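Workshop notebook, guild tools - December, started 9:40 in the morning

Continuing from the page before, where I stopped in the middle of the attendance sheet. I have now rebuilt the sheet for the Skondow guild and moved the old numbers across by hand. It took the whole evening and I would not recommend it to a friend.

What changed. Before, each member had one line, and we wrote a mark when they sent their attacks. This worked when we were small. Now there are 27 members in the active list and the raid lasts several days, so one mark says very little. A person can attack on the first day and then disappear, and on the sheet they look the same as a person who came every day. In the new version every member has one line per raid day. The total is calculated at the bottom.

Problem found during the copying: two members changed their in-game names in the same period, and the old sheet treated them as new people. I joined their lines again. If anybody sees their points lower than they remember, please write to me in the guild channel before the next raid and I will look at the old copy, which is still in the shared folder under "do not touch".

Raid planner. The planner still gives wrong advice for the Stistley map. It proposes to attack the left tower first because it has the lowest health, but it does not know that the tower is healed by the shrine behind it. I spent an hour looking for a mistake in my formula and the formula is fine. The data for the shrine was never entered. I entered it now for levels one to six. Levels above this I don't have, so the planner will show an empty cell and you must decide with your own head.

After the correction I ran again our last Stistley attack on paper. With the shrine first, the result is 1,339 points for the second wave. The real result in the game was lower, but that day we also had three people attacking from their phones with bad connection, so I cannot compare properly. I will try again when we have a normal raid.

Note to myself: the "3" in column F is the number of waves and not the number of heroes. I have now mixed this up twice. Rename the column.

Lennox team. For those who don't follow the team channel: Lennox is our name for the slow team, with the two shield heroes and the healer. Some of you asked if it is still worth building after the last update. My tests say yes, but only if the healer has the second skill opened. Without it the shields fall in the fourth round, every time I tried. With it they hold until round seven or eight and then the archers have finished the work already. I did these tests in the practice arena, where the enemy does not use relics, so please be careful with my numbers.

I also tried to replace one shield hero with the fire dancer, because I like her. This was a bad idea. The team lost quickly and I have nothing more to write on it.

Guild shop and gold. We have over 400 tokens in the guild bank. The officers' chat is divided between the hall upgrade and the boss keys for Cillgate. My opinion, which I write also here so I don't change it later: keys first. The hall upgrade gives a small bonus to everybody for a long time, this is true. But the Cillgate event closes at the end of the month, and the upgrade will wait for us in January at the same price.

If we take the keys, the order I propose is:
- two normal runs, so the newer members learn where to stand
- one hard run with the strong group
- the rest of the keys kept until the last weekend

Please don't open the hard gate alone "just to look". It uses the key also when you leave.

2:15 in the afternoon. Tested the reminder script again. It sends the message one hour too early for members in the west, I think because of how I wrote the time zone. I changed it to show the server time only - less friendly, but everybody gets the same hour. Still open: the script writes to people who are on holiday break. I must add a column for this.

Still to do: rename column F, holiday column, shrine levels above six if somebody can send me screenshots, ask again about the Cillgate vote. 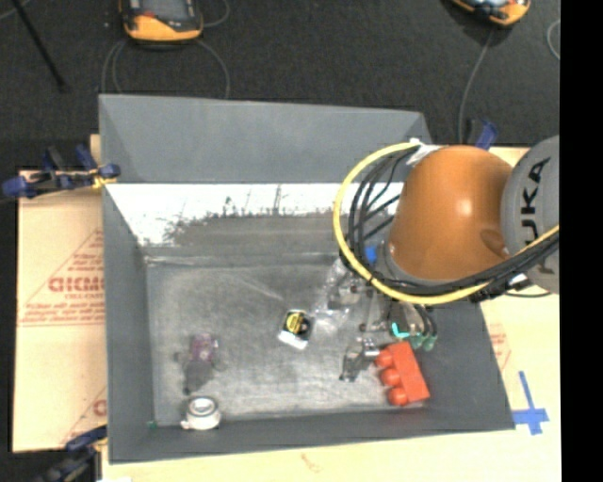

Gray bin and KUKA arm, from above.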